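Proltow Cut Flower Food, 60 sachets
Sold by Bodham Floral Sundries

Item 741
In stock. Ships in plain card box.

We sell flower food, so you'd expect us to tell you it doubles the life of a bouquet. We have read that claim on a lot of packets and have yet to see one that says double compared with what. A bunch left in a warm kitchen in cloudy water? Sure, probably. A bunch with fresh-cut stems in a clean vase that gets new water every other day? The gap gets a lot smaller, and with some flowers we can't see one.

What's in the sachet

Sugar, citric acid and something to slow down bacteria. That is the whole recipe, more or less, and it is close to what everybody else sells. Proltow leaves out the dye and the scent. Each sachet treats one quart of water. Half a sachet in a quart is a waste of half a sachet: you are feeding the bacteria sugar without enough of the stuff that holds them back.

Where we think it earns its price

Roses, carnations, spray mums, alstroemeria and lilies bought in bud. Buds need sugar to open and a cut stem has very little to draw on.

Where we doubt it

Tulips and daffodils. Tulips keep growing in the vase whatever you put in it, and plain cold water has done as well for us. Daffodils leak sap that bothers other flowers, and this powder won't fix that. Stand them on their own for a few hours first. Hydrangeas mostly want water and plenty of it.

Pennies, aspirin, vodka and lemon soda: we get asked about all four. Soda at least has sugar and acid in it. We wouldn't bother with the penny.

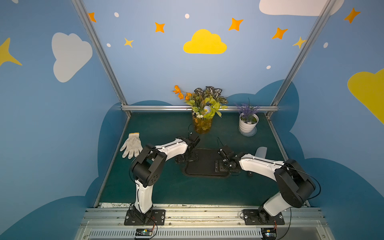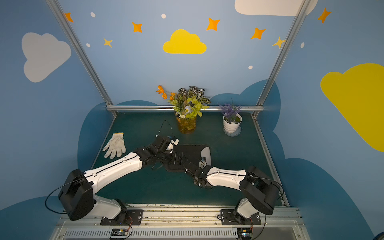
Can I use it in a metal vase?
We'd put a glass or plastic liner inside first. The mix is mildly acidic and can mark bare metal if it sits there for days, and the metal can upset the mix as well.

Directions

Wash the vase with dish soap and rinse it. Pour in one quart of lukewarm water, add one sachet, stir until clear. Strip any leaves that would sit under the water. Cut an inch off each stem with a sharp knife or clean pruners. Top up with fresh mix, not plain water, and change the lot when it clouds.

Keep away from children and pets. Don't use on potted plants.

Sachet or tub?

The Fudden tub costs less per quart and comes with a scoop. It also cakes if the lid is left loose, and people guess at the scoop. If you do flowers once or twice a month, buy sachets. Shops should buy the tub.

Customer comments

Hywel Gethin
Bought in May for supermarket roses. They opened, which the last lot didn't. Could have been better roses. Will buy again but I'm not swearing to anything.

Amirul Nugroho
Works fine. Sachets are hard to tear with wet hands, bring scissors. I tried the Mandagi brand before this and couldn't tell you the difference except that one turned the water blue.

Reply from Bodham: The blue is dye. It does nothing for the flowers. We've passed on the complaint about the tear notch.

Delivery and returns

Orders leave us within 6 working days. Unopened boxes can come back for a refund. We can't take back opened ones, even if your tulips flopped.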